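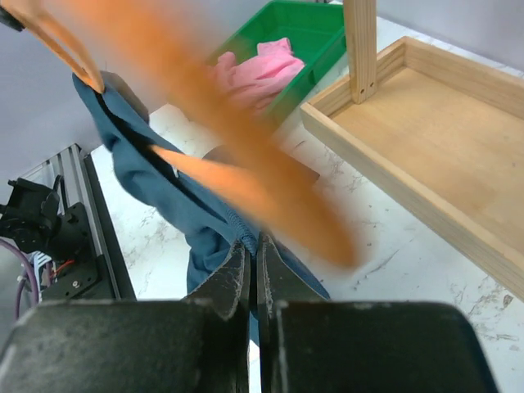
# Kassa garment folding notes

Last edited 6/3/24

863 entries on folding and sorting clothes. Treat the labels with suspicion.

- `folded` means the annotator called it folded. I reread 19 of these and would have argued with 8.
- `hem_visible` is fairly solid.
- `garment_type` is mostly guesswork once cloth is bunched or twisted. Don't train on it blind.
- Bin color is recorded. I doubt it predicts anything.

The October relabeling was supposed to fix sleeves. I haven't seen proof.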